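Pouring Is Still the Hard Part

Vendors now quote chore performance as a single number, and the number is usually a success rate on pick and place. I think this is the wrong measure for anyone deciding whether a machine can take over kitchen or bench work. Picking up a rigid object of known size is close to solved. Transferring a liquid between two containers is a different class of problem.

Consider a cup and a narrow-necked bottle. The bottle has to be held firmly enough to stay upright. The cup has to be tilted at a rate that depends on the fill level, the shape of the lip and the viscosity of the contents. A small error in rim position puts the liquid on the table.
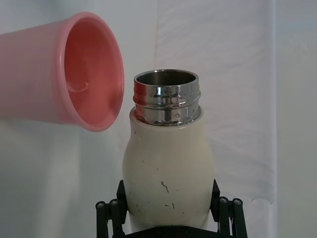 Can a household robot pour a drink reliably today?

In a fixed setup with familiar containers, often enough to be useful; in an ordinary kitchen, with unfamiliar ones, no.

Nuno Baptista's group at Frade ran 3,000 pours last April and reported 65 spills. On paper that is a good result. Every run used the same two vessels and the same volume of water. When Beatriz Morais repeated the work with 13 household containers, the spill rate rose sharply, mostly on threaded necks and flared rims.

A person who spills stops, wipes and adjusts the next pour. Most current systems complete the programmed motion regardless. Until detection and recovery are part of the published figure, I would treat pouring as a supervised task and budget labor accordingly. Sorting, stacking and simple loading can be bought now. Buyers should ask for the container list before they ask for the success rate.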